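2022-05-10

Grey start, dry by ten. Slept badly and was up before the bins went. Radomir had gone to work already and left the front room as it was last night, so that was my morning sorted.

The round table was the worst of it. We've got into the way of eating off our knees on the sofa and putting everything down on whichever bit of table is nearest, and it stays there. Ashtray full, a crisp-type packet, a mug on its side, the remote in among it all, scissors I'd been looking for since Sunday. The wine glass was mine. I'm not going to pretend about that.
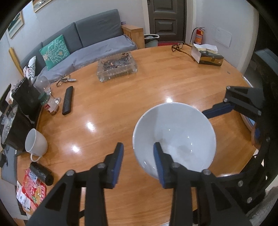 I did the ash first. I always take it straight out to the back step, otherwise the whole kitchen smells of it. Then rubbish in one bag, bottles by the door for the recycling, cables pushed back towards the wall. I have asked for a box for the cables. I asked in March.

Araba Eshun rang while I was at the sink and we talked for too long. Her boiler is still out and the man from Brindthorpe wants to charge her for a second visit, even though he was the one who brought the wrong part. I told her to put it in writing. She won't.

Tea, toast, then the crockery. Mafalda is coming on Saturday with her mother, and I wanted to see what we own that isn't chipped. We never had a proper set. The white bowls came from Albertina Cunha when she moved to the flat, and the coloured plates I bought one at a time from the Carrilho shop, when Mafalda's parents still had it. I'd forgotten how much I like the purple one. Blue for Radomir, he always takes it anyway.

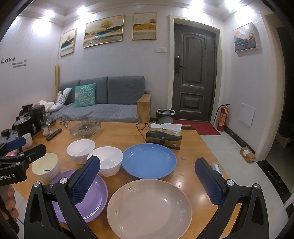

The white ones will do for the soup and the yellow one for olives or whatever she brings. She'll bring something, she always does. I could borrow from Shakuntala next door if it came to it, but I still have her big dish from last time and I'd have to return that first. Must do that. It's on top of the fridge.

What we are short of is glasses that match. I looked at some in the Hulter catalogue, 24 for a box, far more than we have room for. Put the catalogue back.

Went out at two for bread, onions, washing-up liquid and stamps. Walked the long way by the canal and the counter on my phone said 3,000 steps when I got in, which felt mean for how much my hip was complaining. Saw two herons by the lock. Sat on the bench a bit.

Radomir home just after six, asked where his glasses were. I told him to look by the tissues. He said the room looked nice, then put his keys, his post and a carrier bag down on the table.

Soup again for supper, lentil, a bit thin. I'll use less water on Saturday. Need to ring Mafalda tomorrow and ask if her mother still doesn't eat garlic. Bed by half ten.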